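Print this article | E-mail this article

I'd been trying to get Clotilde Cordier to sit still with me for months, and when she finally did, it was at her kitchen table in Dultesdale with a pan of onions going on the stove behind her. She got up to stir them maybe every other question. If you've ever eaten at the Baudry, the little lunch place she ran on the square until February, you'll know that she talks the way she cooks, fast and with a lot thrown in.

"You want to know about soup," she said before I had my coat off. "Everybody wants to know about soup."

Well, I did! But I mostly wanted to know how a person with no restaurant training ends up feeding a whole town lunch, and why she stopped.

She started because she was bored. Her kids had left, her job at the county office had been cut to mornings, and the old shoe store was standing empty with a For Rent sign going yellow in the window. She borrowed money from her brother-in-law, Lachlan Moncrieff, who told her flat out that he expected never to see it again. (He did see it again. It took 5 years, and she says he still brings it up at Thanksgiving.)

"The first week I made one soup and one sandwich," she told me. "Leek and potato, and ham. If you didn't like leeks you had the ham. If you didn't like ham you went home."

I asked if people complained.

"Of course they complained! Then they came back the next day to see if I had changed it, and by then they were hungry, so they ate the leeks."

The menu grew slowly. She added a bean soup, then a fish soup in the cold months, then a cake if there was time. She never did french fries. I got the feeling this had been a fight with somebody, but she waved her spoon at me when I asked and went back to the onions. These take her two hours, by the way. I have always given mine ten minutes and felt pretty good about myself.

What surprised me was how much of our talk was about chairs. The place had come with none, so she picked them up at yard sales, and regulars got attached to certain ones. One man drove in from Maltel and would wait standing up for a green chair with a cracked seat. She tried to throw it out once and he carried it back in from the curb.

"A restaurant is a place to sit down," she said. "The food is so that people don't feel silly sitting there."

I wrote that on my napkin, and she told me not to waste napkins. 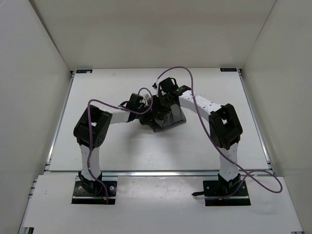

Two arms and a work surface between white walls.

We got to the hard part once the onions were done and she had put a bowl in front of me. She was getting up at 4:30 in the morning by the end. Her knees were bad, her supplier in Stallia had closed, and the new one wanted her to order more than she could ever store. And the rent had gone up twice. None of it was a disaster, she said, but she noticed that she had stopped tasting things.

"I would salt the soup from memory. It was fine. People said it was good. But I didn't know if it was good, because I hadn't put it in my mouth. So I thought, okay, Clotilde, that's enough."

Did she think about selling? She did, and two people came to look. One wanted to keep the name and put in a coffee counter. The other kept asking what her numbers were, and she handed him the shoebox she kept her receipts in, and he didn't call again. In the end she just told her customers, put a note on the door, and cooked for one more week. The last day she made leek and potato, and ham.

I was there that day, though I didn't tell her so until we talked. I'd had the ham. "You see," she said, "you don't like leeks," and I had to admit that I don't much, and she looked happier than she had all afternoon.

She isn't sure what's next. Lachlan wants her to write the recipes down, and has bought her a notebook for it, which so far has one recipe in it and a grocery list. Her trouble is with amounts. She measures onions by how full the pan looks, and the pan she means is a dented one that she's had since she was married. "So I would have to sell the pan with the book," she said.

She has been teaching the girl next door to make stock on Saturday mornings, and she likes that more than she thought she would. The girl asks good questions and burns very little. I asked if she might teach a real class, with a sign-up sheet and everything, and she made a face, but then she wondered out loud how many people would fit in the church kitchen, so I wouldn't rule it out.

As for the chairs, they went home with whoever wanted them. The green one is in Maltel. She kept two for herself, and I'd been sitting on one of them the whole time. It wobbles.

Print this article | E-mail this article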